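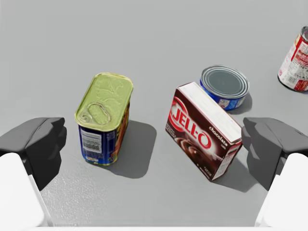

Simulated tabletop with both fingers open, tin on the left and pudding box on the right

Sim trials and the Lalport guidance: does anyone trust the numbers?

gripe_force wrote:
Mon 22 September
Been reading the draft good practice note from Lalport, the one Agnese Koppel edited. Section 8 lets you put simulated runs towards your acceptance figures as long as you "state the simulator and version". Is that it? Nothing on friction settings, nothing on what counts as a failed grasp. Our supplier sent us a report with 723 runs in it and I still can't tell whether a dropped tin was marked as a fail or a restart.
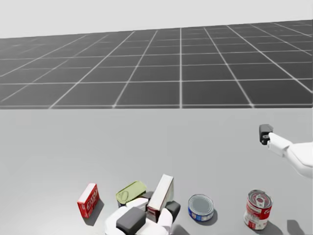 Does the note say how many runs must be done on real hardware?

It asks for 100 per task on the real cell, with the same items and the same start positions as the simulated set.

bevan_c wrote:
Bevan Costigan here, I sat in on two of the Lalport calls. You're being a bit hard on it. The earlier text had no hardware runs at all and we had to fight for those. And the definition of a failed grasp is in the annex, second page.

gripe_force wrote:
I've read the annex. "Loss of control of the item." Whose idea of control? A narrow carton can swing about in the fingers and still make it to the bin.

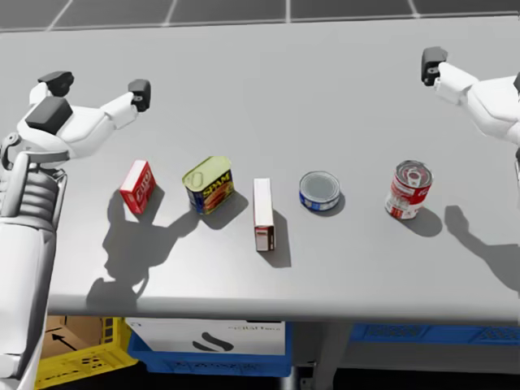

Same goes for the layout rule. You're told to vary the items "within reason", so people nudge a soup can a few centimetres and call it a new trial. I'd want the start positions published with the results, every one of them, restarts too.

mottled_hen wrote:
Publishing every start position is fine for a lab. We do site integration for Sustley and the customer won't read past page one. Up to 145 lines of coordinates, then what?

gripe_force wrote:
Then it goes in a file and someone who cares can open it.

bevan_c wrote:
Agree with hen that it belongs in a file, not the report. I don't agree it's useless.

mottled_hen wrote:
Didn't say useless. I said unread. My bigger worry is two arms over one table.

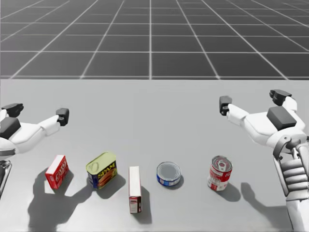
The note treats them as two single arms, so there's no minimum gap between hands and no rule for which one gives way. Simulators will happily run that all day if collision checking is switched off, and you don't have to declare it.

bevan_c wrote:
Fair, that one is missing. Comments are open until December, send it in.

gripe_force wrote:
I sent four last time and got a thank you email. Will send it again with the collision point added.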